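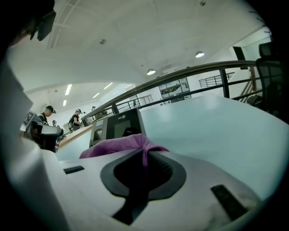 Speaker notes: Describing a new freshwater snail from the Hladun springs
Annual meeting, invertebrate systematics session, 19th August
Speaker: Valeriano Iglesias
Co-author: Hnat Kravets

Slide 1. Title
Thank the chair and the organizers. Acknowledge the landholders at Hladun, who granted access to the upper springs over two field seasons. State that the name of the species will not be used in this talk, as the manuscript remains in review. Refer to it throughout as the Hladun snail.

Slide 2. Where the animal lives
The Hladun springs rise at the foot of a limestone escarpment and drain into Sisik Creek. The snail has been found in 5 spring pools and nowhere in the creek itself. Water in the pools is clear, slow and heavily mineralized. Animals graze on the undersides of stones, generally on the shaded side of the pool.
Pause on the map. Those seated at the back will need a moment to find the escarpment.

Slide 3. How it came to our attention
Dr. Kravets collected the first specimens in July while surveying caddisfly larvae. They were catalogued under a widespread species and remained so until the Sisik material was re-sorted. The shell is low-spired, grey-brown when cleaned, with a lip that flares more strongly than in any specimen from neighbouring catchments.

Slide 4. Material examined
283 specimens in total, of which 49 were dissected. The remainder are preserved in ethanol and available for loan on written request. Mention that juveniles were excluded from the shell measurements.

Slide 5. Morphology
Take the radula first, then the operculum. The central tooth carries a longer middle cusp than in the Cavon population, which is the nearest relative geographically. Shell colour should be treated with caution: mineral deposits alter it considerably, and two of our early identifications were revised on that account.

Slide 6. Genetic results
Sequences were obtained from 40 animals. All fall within a single well-supported group, separate from the Cavon snails. We do not offer a date for the split. If asked, refer to the calibration problem discussed in the manuscript.

Slide 7. Conservation
The range is very small and depends on a steady flow of groundwater. Our recommendation is that the pools be fenced against cattle and that water levels be recorded monthly. The authors take no position in this session on the Flulteck bore application, which is before the regional water board. Do not be drawn on this point.

Slide 8. Further work
Winter sampling of the lower pools. Comparison with older museum lots from the Cavon drainage, some of which lack locality labels. Requests for tissue samples should be directed to Dr. Kravets.

Questions to be taken from the floor microphone only.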